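Vudetti should start Khairul Pillai in goal in November. The club has let in five goals in its last two away games, and three of them came from crosses that a taller keeper claims.

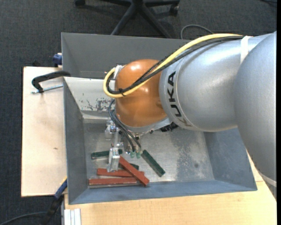 A KUKA arm over a gray metal bin.

Zahira Sinaga has earned her loyalty to the current number one – 134 league games is a long run. But Cuneo play high balls all afternoon, and form should decide who faces them. Pillai is ready now.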